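Stekirier Residents' Association
Minutes of the November meeting, held in the ground floor store room, 7:40 p.m.

Present: Aoife Mac Suibhne (chair), Tomás Dolan, Nanna Mikkelsen, Brendan Ó Flaithearta (minutes)
Apologies: Halfdan Brynjólfsdóttir

1. Last minutes
Agreed with one correction. The shelf invoice was $129.

2. Groceries and baskets

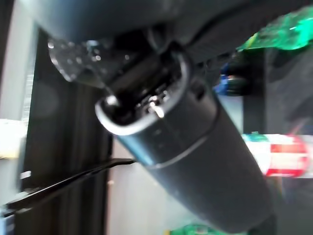
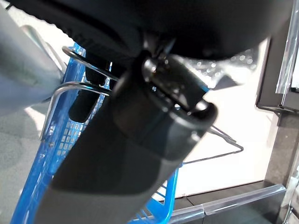 Tomás reported on the food shelf. Packaged goods are still being left in the shopping baskets after sorting, and people looking for a basket on pickup evenings have to empty one first. Agreed that baskets are to be emptied the same night and hung up by their handles. Bags and coats go on the hooks by the door, not on top of the food.

Nanna asked if we need more baskets. Left until January.

3. Labels
Brendan has priced shelf labels from Hirnivetti at $40 a roll of 1000. Aoife thought a roll would last us years. Tomás preferred to write on masking tape, as we do now. Vote: three for the labels, one against. Brendan to order one roll.

4. Pickup hours
Evening pickup will start at 5 p.m. through the winter. Nanna to change the notice on the door and tell the families on the second floor.

5. Other business
The key to the side cupboard is missing. Halfdan to be asked.

Meeting closed at 8:25 p.m.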